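3rd July
By Melquiades Hinojosa

Section 5: Setting up the Plilto for brush work

Okay, so you've got the arm bolted down and the Bostar controller is talking to it (if it isn't, go back to section 2, I'll wait). Now for the part I like best, teaching it to hold a brush!

1. Pick your brush. I use slim ones with round handles. The fat ones we had in January kept twisting on me.

2. Set the grip to 17 on the controller screen. Don't go higher, you'll chew up the pads.

3. Hold the brush between the fingertips, bristles toward the work, and press Close. Keep your own fingers up on the handle.

CAUTION: Press Pause before you reach in. Every time, even for a stray hair.

4. Give the handle a little tug. If it slides, open up and start over.

5. Run one slow pass with no glaze on it and watch the tip.

Note on who does what: I used to brush all 200 pieces in a Magaña order myself, and my wrist let me know it. These days the arm takes the base coat and I do edges and touch-ups. It's a different job, more looking and less brushing, and I still miss the old way some mornings. Uka shift folks, you'll rotate between loading and checking, so learn both.
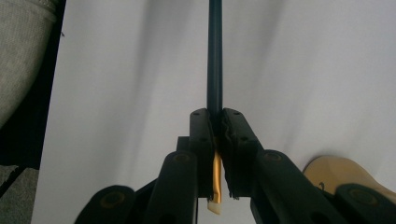
6. Save the grip under your own name. Please don't save over mine (it's happened twice).

7. At the end of the shift, take the brush out, wash it, and wipe the pads with a damp rag. If a pad is coming loose, write it on the board so the next person knows before they load up.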